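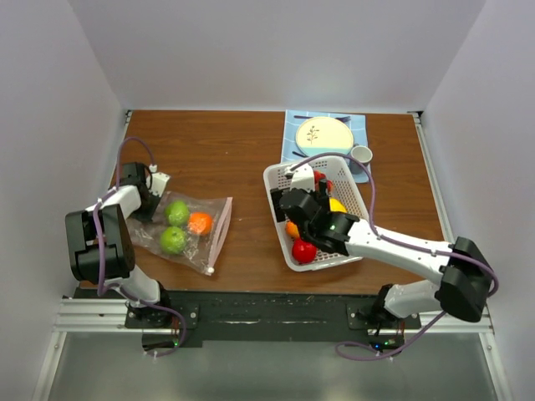
Five years, Mireille Pons reckons, and the weekly shop will put itself away while you're still hanging up your coat. She has said so at the start of term for as long as this course has run, and it has been five years every time. I would like you to keep her forecast in mind while you read, and to ask what would have to be true for it to come good.

Week 6: Chores
Handout revised 5/12/24

1. What counts as doing a chore

Fruit into a zip bag, fruit out of a basket. Most of you have done this while talking on the phone. Two arms, one on the bag and one in the basket, is a sensible way to split it up, and I have no complaint about the hardware. My complaint is with the word "can," as in "robots can now pack groceries."

When you read that a machine can do a chore, write down four things before you go on:

Who set the table, and who resets it.
How many tries were made, and how many are reported.
What happens after a failure.
How long it took, next to a bored adult.

If the source doesn't answer the second one, treat the claim as advertising.

2. Why bags are hard

A basket holds its shape. A clear plastic bag doesn't, and it also throws reflections, so the opening is hard to find for a camera and sometimes for you. One gripper spent on the mouth of the bag is a gripper that can't do anything else. Then there is the zipper. Lining up two strips and pressing along the whole length is a touch problem, and most of the systems we've read about are working mainly from pictures.

Fruit is kinder than it looks. An apple or a lemon is close to a ball and will put up with a clumsy squeeze. Ask what the same policy does with a ripe peach, or with a bunch of grapes.

3. Worked case: Muledeck

The Muledeck report (in your reader) gives 482 successes in 700 tries at single-item bagging. That is just under 69 percent. Now suppose a bag takes three items and each try is independent. You get a full bag a little under a third of the time. The authors never do this sum — you should.

Independence is a generous assumption in one direction and a harsh one in the other. Be ready to say which is which.

Note also that 176 of the failures were cleared by a person reaching in. The report calls these "assisted." On a shop floor somebody is paid to do that.

4. Shop floor against kitchen

Fraser's packing line at Flilgate is the usual counterexample, and a fair one. It works. It also handles one product in one size, in a stiff tray, under lights that never change. The Skekbridge kitchen trial had none of that and was quietly dropped in August after 30 homes. I don't take this as proof that it can't be done. I take it as a reason to distrust anyone who quotes Flilgate when asked about kitchens.

5. For next time

Pick one chore you did this week. Break it into steps, give each step a success rate you would be willing to defend, and multiply. Then add the step you forgot (there is always putting the bag somewhere) and multiply again. One page, typed. Bring a printed copy, as the upload page is still down.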